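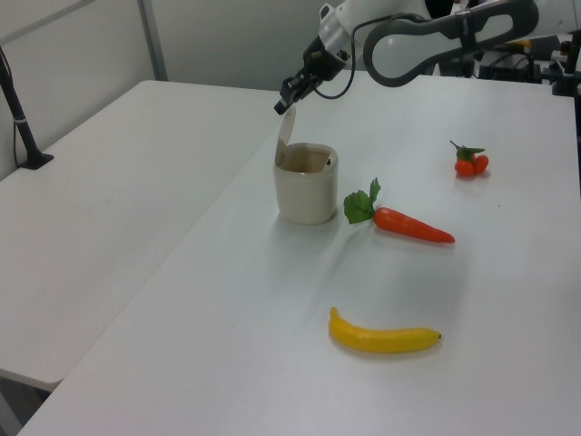
Testing Healing Claims
Session 2 handout, Religion and Public Life
Instructor: Gisela Fröhlich

Read this before the discussion section. Bring the Hakstead packet with you, including the appendix most of you skipped last time.

What is being claimed

"God healed people at the meeting" covers at least four different statements. Someone felt better. Someone had a condition that later went away. The condition went away when it should not have. And prayer was the cause. Preachers slide from the first to the fourth in a single sentence, and so do a surprising number of the authors on our reading list. When you take notes, write down which one you are looking at.

The Hakstead meetings

The organizers collected 3718 response cards over the whole run. Their newsletter reported "3718 touched by God," and by March a church magazine had turned that into 3718 healings. Look at the card itself (appendix, first page). It has a box for "I received prayer tonight." It has no box for "nothing changed." A person who limped in and limped out again had no way to say so.

Of those cards, 1244 mention a physical complaint at all. The rest concern jobs, marriages, children, or a general sense of peace. I don't doubt the peace. It isn't evidence about anybody's kidneys.

Follow-up letters went to 2 people. Both had already spoken from the platform. I'd like someone to explain to me why that should count as follow-up.

Majali's defense

Fouad Majali argues that asking for medical records treats the sick as suspects. Faith, he says, is testimony before it is proof, and the New Testament writers did not attach lab results. He is right that a pastor at a bedside has better things to do than demand paperwork. But the newsletter was a fundraising letter. Once you print a number next to a donation form, readers may ask where the number came from.

He also quotes James 5:14-15, "the prayer of faith shall save him that is sick." Read the verses around it. The setting is a sick person calling for the elders of the church. How much of that carries over to a rented hall in Biltport with a sound crew is a question Majali passes over.

A weak point on my own side

Skeptics cheat too. Kuhlmann dismisses the Lerska case in one paragraph as "suggestion" and never says what the patient had. That is a guess with a footnote. If you use Kuhlmann in your paper, say so, and say what is missing.

For discussion

What would a fair response card ask, and when would it be handed out?
Does a low count of documented healings tell us anything about prayer, or only about record keeping?
Can a testimony be sincere and still mislead the people who hear it?

Papers are due 20th December. Late papers lose a grade, whatever the elders say.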